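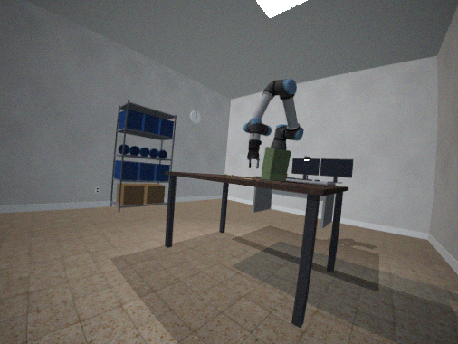

How does the connector match an incoming call to a customer record? It takes the caller's number, strips the country prefix and searches the phone fields of the customer database, stopping at the first record that fits.

4.2 Matching calls to records

We tested the Welix connector at the Dusthorpe support desk during March. The desk has 50 agents and uses Tumanitz as its customer database. Each agent ran the connector on a desktop machine, with the search limit left at its default of 300 records. Calls from withheld numbers were left out.

The log held 663 calls after these were removed. Most opened the right record before the agent picked up. The failures fell into two groups. In the first, the number was stored with spaces or brackets and the search did not find it. In the second, several contacts shared one office number — the connector then opened whichever had been edited last. 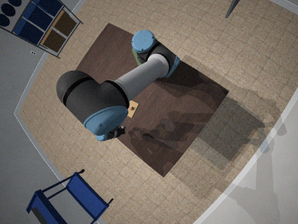
Figure 4. Robot arm on a wood-grain tabletop, seen from above (simulated).

The first group can be dealt with by cleaning the phone fields before the connector is installed. Gkikas used the Zaugg import tool for this and we followed the same steps. Shared numbers are harder, and we left the choice of contact to the agent. Transferred calls are covered in the next section.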